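Fan Art FAQ: Titano Redraws and Everything Else

Hey hey! So many of you wrote in after the last Titano piece that I'm putting the answers in one spot. 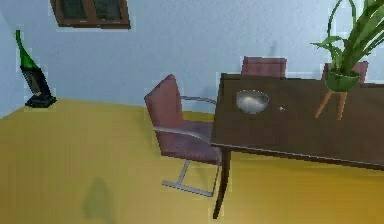
Do you take requests?
Yes, and I love getting them! Characters, logos, old box art, whatever you grew up with. I pick two a month, and the list opens again in July.

How long does one piece take?
The Titano logo ate some 60 hours, mostly because I redid the lettering 3 times (the curve on that T, man). A simple character bust goes a lot faster.

Is the Yeoman series finished?
No way! There are 29 knights in my sketchbook and I want every one of them inked. Zuraso is up next and I'm so hyped for the armor.

Can I use your art as a wallpaper or avatar?
Go for it! Just keep my signature on it, and please don't print it on stuff to sell.

Where do I find the older pieces?
Everything is on the Index page, newest at the top. The really early marker drawings are down at the bottom, wobbly hands and all.

Who does the music in your videos?
My buddy Keith Horrocks. He makes every beat from scratch, and the next one is a monster!

Something missing? Drop it in the comments and I'll add it.

Callum Ashworth
Updated 31 May 2022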